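Ticket 302: Red marks on white play table
Product: Matar activity table, white top
Status: Open, waiting on parts
Opened: 15/12/2018

Customer report
The table was bought for the children's corner at our Hoselville branch, along with a bag of Dimeck blocks and sponges. Red bits keep turning up on the top. Wiping with a damp cloth moves them but does not get them all. I need to know if the finish is failing or if one of the pieces is shedding.

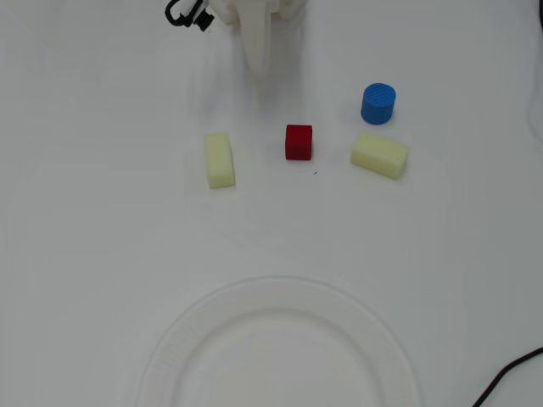 The top is the standard matte white, which Drostar has supplied since February. It has no red layer under the finish, so a worn spot would not show red. The speck is down and to the right of the red cube, very close to it, and I would start with the cube. Please put it in a bag by itself and leave the sponges and the blue cylinder out for now. Wipe the top with plain water and a soft cloth. No scouring powder.

Customer reply
Done. Cube bagged. I also ran a fingernail over the top and could not feel any chips.
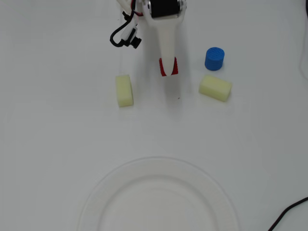 Pale yellow sponges and blue cylinder, red cube not on the table.

The sponges seem fine to me. I squeezed both over a sheet of paper and got no crumbs. The cube left a faint red line when I rubbed it on the same paper. 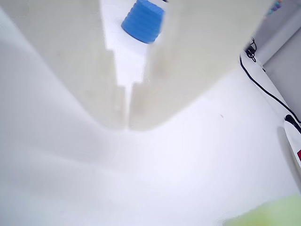 Hussam Sabbagh
Product Support, Drostar

Thanks, the paper test helps. The blue piece is ridged, so brush it out with a dry toothbrush before it goes back in the box. There is still a small dark speck on the white top. Try lifting it with tape and tell me whether it comes away or stays put. I have asked for 2 replacement cubes from a different batch. Deepak Dixit in parts will send the tracking number. Keep the old cube in its bag until they arrive.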